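Review: the Dedell two-arm tabletop helper, tidying mode

Score: two stars, one of them for manners
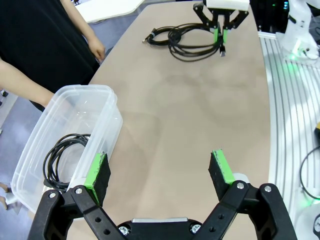

What we asked it to do

Put coiled cables in a plastic box. I picked it as the dullest chore in any house or workshop, and one my nephew can do while complaining. Dedell says the arms will learn up to 40 household jobs, and "sort and stow" is near the top of the brochure.

How it got on

Cables are horrible things to pick up. A mug stays the shape it was when you looked at it, but a coil sags, springs and leaves a plug trailing behind like a shoelace. The green-tipped fingers have black pads that grip well enough, and on a good run the arm came down over the loops, closed, and carried the lot across in one go. On a bad run it pinched a single loop and drew the rest out along the table, very slowly, like a man eating spaghetti on a first date.

A clear box doesn't help either. I had better luck with an old biscuit tin, though Dedell support told me on Friday that tins are "not a listed container".

Tadeusz Górecki lent me his Fotbridge for comparison. It is quicker and clumsier, and it dropped a charger on my foot.

Is it worth it?

The pair costs 3000 pounds, plus 200 for spare finger pads. You also have to stay nearby while it works, so your evening is spent watching cables get tidied — about as much fun as tidying them, only longer.

Small workshops with the same part in the same place all day might get on with it. For a kitchen drawer, wait. I've been told the January update improves things with wires, and I'll plug it back in then if I can find the lead.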